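FOR IMMEDIATE RELEASE

Rirlow opens its snack swap to the whole of Trivholm, and yes, you're invited

TRIVHOLM, January 30, 2023 — Hi everybody! Achilleas Tzavaras here, founder of Rirlow and the person who answers the phone when you call us. I was told a press release should be written as if somebody else were talking about me, and I tried that for one paragraph and felt silly. So this is me telling you our news: the Rirlow Snack Swap, which has been a members-only thing until now, is open to anyone in town who wants in.

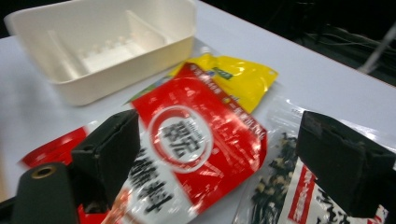
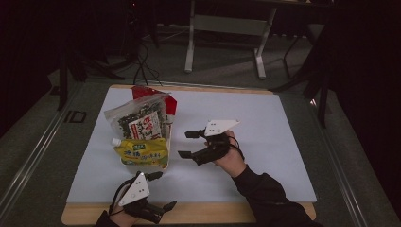
Packets with Chinese lettering, seaweed among them in the second picture.

Reading time: 4 minutes

If you haven't run into us before, Rirlow is a small grocery club on Usman Street. We started out selling dry goods by the scoop (rice, lentils, that kind of thing) and we still do. The swap came along because our members kept bringing each other food. Somebody would come back from visiting their sister with a suitcase full of crackers, and by the time they got to my counter half of it had been handed out in line. I thought, well, we should give these people a table!

So we did. The first swap had a table, a kettle and a sign I wrote on the back of a calendar. By December we had 323 people signed up and a waiting list of 199 more, and I was getting some pretty pointed emails from folks on that list. I don't blame them. Opening the doors is the right thing to do and we should have done it sooner.

How it works

You bring five packaged snacks from anywhere you like. They have to be sealed, in date, and something you would be happy to eat yourself. We give you five tokens at the door and you trade those for five things other people brought. If you only have three snacks, bring three and take home three. Kids get their own tokens and, in my experience, drive a much harder bargain than their parents.

We do ask that every packet has a card with it. We'll have blank ones at the door, and all you need to write is what it is, where you got it, and anything a person with an allergy should know. If the label is in a language you can't read, please say so on the card! We have members who between them read Chinese, Greek, Polish, Tamil and Korean, and they have been wonderful about sitting down and going through the ingredients. If we can't work out what's in something, it goes on a separate shelf with a note, and you can decide for yourself.

A few things we can't take: homemade food, anything that needs a fridge, alcohol, and opened multipacks where the small bags inside don't have their own ingredient list. I know that last one is a pain. I lost a very nice box of sesame cookies to it.

What's new this year

We're moving out of the shop. The swap will now be held in the old showroom at the Trestex building, which fits 400 people and has real parking and a ramp at the front entrance. Trestex is letting us have it at no charge for the whole year, and I'm more grateful than I can say. My shop fits maybe a third of that crowd, and only if they're all fond of each other.

The other new thing is the tasting hour. Stavros Petridis, who has been our buyer since the beginning, is going to open a handful of packets from one part of the world each time and talk about them while you eat. He's starting with seaweed. He has strong opinions about seaweed — toasted, fried, pressed into sheets, sprinkled with sesame, he'll go on as long as you let him.

"I grew up thinking a snack was a potato chip," Stavros told me when I asked him for a quote. "Then a neighbor gave me a bag of seaweed and I ate the whole thing standing in her driveway. I want everybody to get to do that."

What it costs

Members still get in free. Everybody else pays $5 at the door, which covers the tasting hour and goes toward tables and cleaning. Children under 12 don't pay. Anything left on the tables at the end is offered to the Trivholm food pantry first, and what they can't use goes home with whoever wants it.

You don't need to book, but it helps me a lot if you do, mostly so I know how many cards to cut. Stop by the shop and put your name in the book by the register, or call and leave a message with your name and how many are coming. Dates for the spring swaps are up in our window.

Reporters and anybody writing about food around here are very welcome to come along and try things. Please bring five snacks like everyone else!

Press contact: Achilleas Tzavaras, Rirlow, Usman Street, Trivholm. Ask for me at the counter, any time before we close at six.

###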